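How to reset a tripped breaker and find out what tripped it

A breaker that trips once is usually no cause for alarm. It has cut the power to one part of the house so the wires don't overheat. Before you flip it back, take a minute to find the reason.

Start in the room that lost power. Switch off the lights and unplug everything, including chargers and lamps you don't think matter. Then go to the panel and open the door. The tripped switch sits between ON and OFF, and on some panels it shows a bit of red or orange. Push it firmly all the way to OFF, then to ON. If you skip the OFF step it won't latch.

If it trips again with nothing plugged in, stop there. The fault is in the wiring or the breaker itself, and you need an electrician.

If it holds, plug things back in one at a time. Leave each one running for a minute before you add the next. When the breaker trips, the last item you added is either faulty or one too many for the circuit. Try it alone on another circuit to find out which.

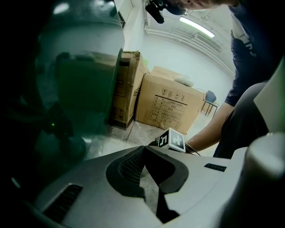 Dinesh Shakya wrote in to say that his breaker held all morning and then tripped every evening. He had tested each item alone and found nothing wrong. The space heater and the hair dryer were on the same circuit, and they were only ever on together after dinner.

His case is a common one. A heater on high can draw close to 13 amps, and a 15-amp circuit has little left after that. Move one of the two to a different circuit – an extension cord to the same outlet changes nothing.

Label the panel while you are at it. Write the room and the main appliances next to each switch in pencil, and check the labels again whenever you move something large.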